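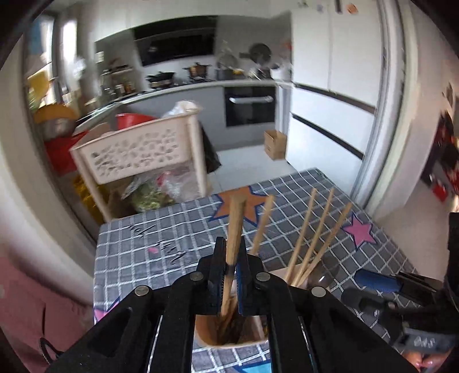

Features » Kitchen » Storage » The table holder: where chopsticks should stand

Fri 22 March | By Aslak Björklund

Reading time: 7 minutes

The table holder: where chopsticks should stand

A chopstick holder has three jobs. It must keep the sticks upright, let air reach the wet ends, and release one stick without bringing out its neighbours. Most holders on sale manage the first. The second depends on the base, and the third on the width of the mouth and the number of sticks put into it.

The beige holder at the head of this article is the common type: a round cup with wooden chopsticks and a metal spoon in it, standing on a table with the kitchen behind. The sticks lean, as they will in any cup that is shorter than they are and not full. For daily use this is a sound arrangement. A stick that leans clear of the others can be taken by its upper part without touching the rest.

Depth and lean

The angle at which a stick comes to rest is set by two measurements, the inside width of the cup and its inside depth. A wide, shallow cup gives a large lean and a high tipping load on one side. A narrow, deep cup holds the sticks nearly vertical, but they are then packed shoulder to shoulder and tend to come out in pairs.

A workable rule is that the cup should cover between a third and a half of the stick. With less than a third, the centre of gravity of a leaning stick can fall outside the rim, and a light cup will go over when the last few sticks all lie the same way. With more than half, the hand has to reach in among the tips, and for a shared table that is poor practice.

Mixing spoons with sticks changes the balance. A metal spoon stored bowl up carries most of its weight at the top, and the bowl takes up room at the rim that would otherwise serve two or three sticks. It should go in against the wall of the cup, with its bowl facing outwards. If the household uses more than a couple of spoons a day, a second cup is the better answer.

Which end up

Opinion divides on this and the arguments are practical on both sides. Tips up keeps the eating ends out of any water in the base and dries them fastest. It also means that every hand reaching for a stick passes near the ends of the others. Tips down keeps the eating ends away from hands but puts them where water collects.

The readers' panel at Leltbridge was asked last October what it did at home. The largest group stored tips down in a holder with holes in the base. The next largest stored tips up in whatever cup was to hand. A small group laid the sticks flat in a drawer and was firm on the point. Several replies said that the direction changed between the drying rack by the sink and the cup on the table, and this seems sensible: tips up while wet, tips down once dry.

Water and wood

Untreated wood takes up water through the end grain many times faster than through the sides. A chopstick is a long thin piece with two exposed ends, and the lower one stands in whatever has run down from the rest. Darkening at the bottom, a raised grain and a sour smell are the usual signs that the base of the holder is not draining.

The Staseck workshop, which turns chopsticks and spoons in beech and maple, keeps a drying shelf for returned goods. Its record book lists 303 pairs sent back over the period we looked at, and the commonest entry is staining confined to the lowest part of the stick. The workshop's advice is plain. Wash by hand, wipe with a cloth, lay flat on a rack until the surface is dry, and only then stand the sticks in the holder. It does not recommend oiling the eating end.

A closed cup with no drainage is acceptable if this order is followed. If the sticks go straight from the sink to the cup, holes are needed, with a saucer or tray beneath and a raised foot so that air can pass under the base. A holder with holes that sits flat on a tablecloth drains into the cloth and stays damp.

The surface underneath

A printed tablecloth is kinder to a holder than bare board and quieter when it is put down. It does, however, hide a ring of moisture for some time. Lift the holder once a week and feel the cloth. On coated cloth the water will sit in a film and should be wiped away. On woven cloth it will have spread, and the cloth needs to come off and dry.

Stability also depends on the cloth lying flat. A holder set across a fold rocks each time a stick is taken. Smooth the cloth outwards from the middle, then place the holder well inside the edge, where a pulled corner is less likely to carry it off.

Tables in small homes are seldom used only for meals. Hand tools and repair jobs share the cloth with the cutlery in many of the kitchens we visit. The holder should be moved to the counter before any cutting, filing or gluing begins. Fine swarf settles in the bottom of an open cup and is hard to see against a pale wall.

Storage near by

A holder kept on the table frees space on the worktop, where the wok and the pans need it. The rest of the kitchen can then be arranged by weight: pots on the counter near the stove, vegetables low on an open rack, basins on the floor or the bottom shelf. An open rack with a perforated panel suits greens in a bag, provided the mouth of the bag is left loose. Keep the refuse bag on a separate hook if there is one to spare.

Cleaning the holder

Empty it completely. Wash the inside with hot water and detergent using a bottle brush, paying attention to the angle between wall and base. Rinse, turn it upside down and leave it overnight. A pale film that survives this is usually limescale and will lift with diluted white vinegar left to stand, followed by a second rinse.

Do this every 7 days in a household that cooks daily. At the same time, look over the sticks. Roll each one on a flat surface; a bent stick will wobble and can be kept for cooking or thrown out. Run a thumbnail along the tip to find splinters. Match the pairs by length before they go back, as a difference of a few millimetres is easily felt in use.

Buying

The Ní Mhurchú catalogue lists its plain round cup as number 3301 and the drained version as 3340. The two share the same outer width and will stand side by side on one tray. Zirnano sells a taller pattern with an inner divider, useful where spoons and sticks are kept together, though the divider has to be lifted out for washing and the slots are too narrow for a deep soup spoon.

Whichever is chosen, take a pair of your own chopsticks to the shop, stand them in the cup and let go. If the cup shifts on the counter with two sticks in it, choose a heavier one.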